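Dumus thermostat drops off wifi every night – my log so far

Opened 9 July 2022, still open with support. I've had the Dumus on the wall since June and it's been great, except that it loses the wifi overnight and won't come back until I pull it off its base and snap it on again. Error 23 every single time!

First thing I tried was moving the Hamel router out of the closet. Signal went way up, and it still dropped. Then I split the bands and put the thermostat on 2.4 by itself – same story.

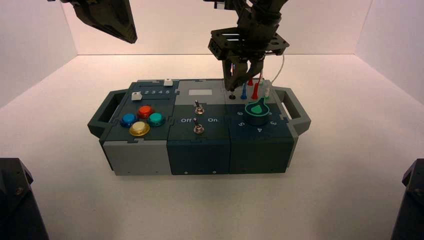 Support had me update the firmware to build 164 (took three tries, the app kept timing out at 50 percent). I got two good nights out of it and was ready to close the ticket, then error 23 again. Now I've given it a fixed address and set the lease to 6 days. Will report back.

Comments

Same error on mine. Turning off the router's power saving mode fixed it.

Did you check the C wire? Mine was barely in.

Following, my hallway one does this too.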